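Progress report to the Heller Fund
Trerkix series, book one: manuscript and launch
07/12/2024

The first draft of the opening Trerkix novel is finished and runs to 390 pages. The grant has paid for editing time and the first round of advance copies.

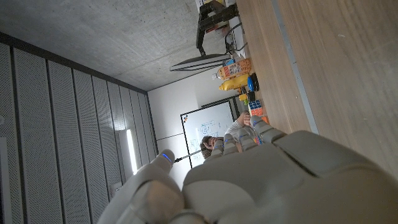
Is the book still on schedule for a May release?
May remains the target, provided the copyedit comes back on time. Besten Press has held the slot in its catalog.

Structural edits took longer than planned. The middle section had 2 competing timelines, and the author has cut one of them. Chapter 15 was rewritten
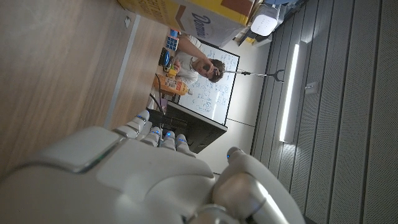
and now ends with the border crossing that used to open the sequel. The outline for book two has been changed to match.

Advance copies went to 30 reviewers and booksellers. More than half have replied, mostly asking for a clearer map and a shorter prologue. Both changes are in hand. 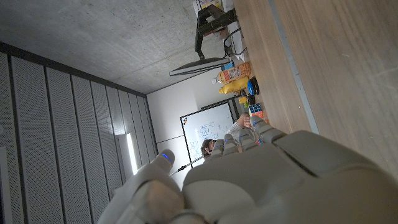 Robotic hand with blue lights on the thumb and fingers

The Mousavi bookstore has agreed to host the launch reading. Cover art is approved except for the spine lettering. 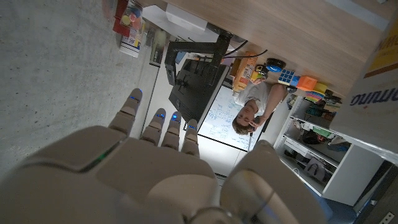
Back of the hand, with green indicator light

Remaining work: copyedit, map, proofs, audio sample. No change to the budget is requested.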